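A clear desk at the end of the day

Kirsty Treloar has looked after the rooms at Gumlow for over eight years. Room 202 is hers too, with its white walls and parquet floor, and she has firm views on how to wipe down a desk.
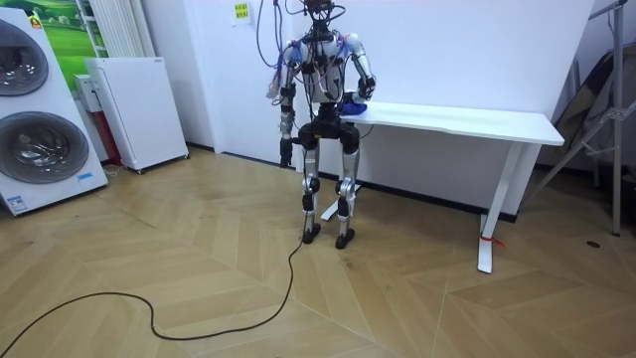
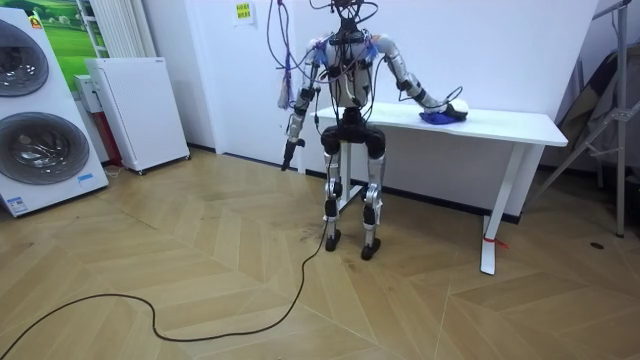

A white desk and a blue cloth in the room with the parquet floor.

"White shows everything," she says. "Coffee rings, pencil, the gray smudge where people rest their wrists. I tell new staff to start at the far corner and work back toward themselves."

She uses plain cotton cloths, washed without fabric softener. Softener leaves a film, she says, and the film leaves streaks. For years she bought a spray from Pimentel, then switched to warm water with a drop of dish soap. "I couldn't see any difference on the desks, so I stopped ordering it."

The floor takes more of her time. It was last refinished in November by a local firm, Hirkis, and she has kept water off it as much as she can. She sweeps first, then goes over it with a mop that is barely damp, following the direction of the wood.

"People scrub at it," she says. "You don't need to. Get the grit up — that's most of the job."

Treloar starts at 7 in the morning and does the desks before the floors. Cloths go into the wash at the end of each shift, even the ones that look clean. She used to fold them. Now they go in a drawer as they come out of the dryer.

Next on her list is the hallway, where the baseboards have picked up scuffs.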